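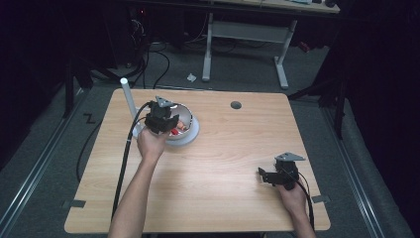

Sestgate, June

Hello, and welcome to the Cerwood set! If you have come by way of the download page you probably want to know what is in the folders and whether any of it will be of use to you, and I shall get to that, but please do read the whole of this page once before you start training anything on it. It has grown rather long over the months, mostly out of questions people sent us, and your own question may well be answered further down.

What it is

Cerwood is a collection of short recordings of people doing small table-top jobs with a hand-held gripper in each hand. There is no robot arm in any of it. The person holds the grippers and does the job, and the recordings are meant for teaching a two-armed machine to do the same sort of thing later on. There are 587 recordings in this release, made by 18 people and spread over 21 tasks. Each recording is one attempt at one task, from the moment the person says "start" to the moment they say "done".

The set was put together at Prinuva by Josée Lachance, Ajith Lobo and me (Marin Vukadinović, and I am the one to blame for the spelling in the task notes). Tharun Namboodiri wrote the code that lines everything up in time, and Chandrasekhar Nadar went through the labels, twice, with more patience than I would have had.

The table and the grippers

All the work is done at one light wooden table standing on dark grey carpet. The grippers are a pair of the same design, black, each with a flat grey triangular plate fixed on top and a cable running from the back. We went with cables after a first try at Pisharody without them, where we lost far too many recordings to flat batteries and dropouts. The price is that you have a cable on either side to keep out of the way, and new people do need an hour or so to get used to that.

Most of the bowl tasks use a shiny metal bowl on a round, light grey base, with small red and orange items in it to be picked out. I am fond of these tasks! They look like nothing at all, and then you try one with a gripper and find you have to come in over the rim at a decent angle, and the curved wall hides half of what you are after. The shine is a nuisance too, and if you work from the pictures alone you will want to look at how your model copes with bright patches, both on the bowl and on the tabletop. We left the lights as they were for the whole set so that at least the nuisance is the same all the way through.

What is in a recording

Each one has its own folder. Inside you will find:

- the view from the head camera, as a video file
- the position and turn of both grippers over time
- how far open each pair of jaws is
- a small text file with the task name, the person's number and any remarks

The times in all of these start from the same zero, so you shouldn't need to shift anything. If you find a folder where the hands in the video and the gripper positions seem out of step, please write to us and say which one. Tharun would much sooner hear about it than not.

The text file is worth a look even if you don't plan to use it. People were asked to say aloud anything that bothered them ("couldn't see the jaws", "cable caught my sleeve") and Josée typed those in, more or less word for word. They have helped us more than once in working out why a batch of attempts looked odd.

Good attempts and bad ones

We kept the failed attempts. An item dropped on the table, a bowl nudged sideways, a person who forgot halfway through which hand they had been asked to use: it is all there, marked as "not finished" or "finished with a slip". If you only want the clean ones, filter on the outcome line in the text file. Ajith is of the opinion that the slips are the best part, as a good number of them show the person putting things right again, and a learner that has never seen a mistake mended has a hard time when it makes its own. I have come round to his view, though it took me a while.

Things to be careful with

There is one table, one room and one set of lights. A model trained on this and nothing else will very likely be lost in a kitchen, and we would not suggest you try it there without adding material of your own.

All 18 people are right-handed. We did not plan it that way and we are sorry about it. In practice the left gripper does more holding and less picking in most tasks, with the bowl tasks a partial exception, where we asked for the left hand to go in by name in one of the versions.

The jaw opening was recorded with 2 different settings. The earlier recordings run from closed to open and the later ones the other way about. The text file says which you have, and the loading script puts it right for you, but if you write your own loader you will have to see to it yourself.

Consent and use

Everyone who took part signed a form and was paid for their time, and people are known by number only. We ask that you do not try to work out who anybody is from their hands or from anything else. You may use the set for study and for products, so long as you name Cerwood where you write about it.

Questions and corrections go to the address on the download page. Chandrasekhar reads that inbox most mornings before ten, and label mistakes go straight on to his list for the next release.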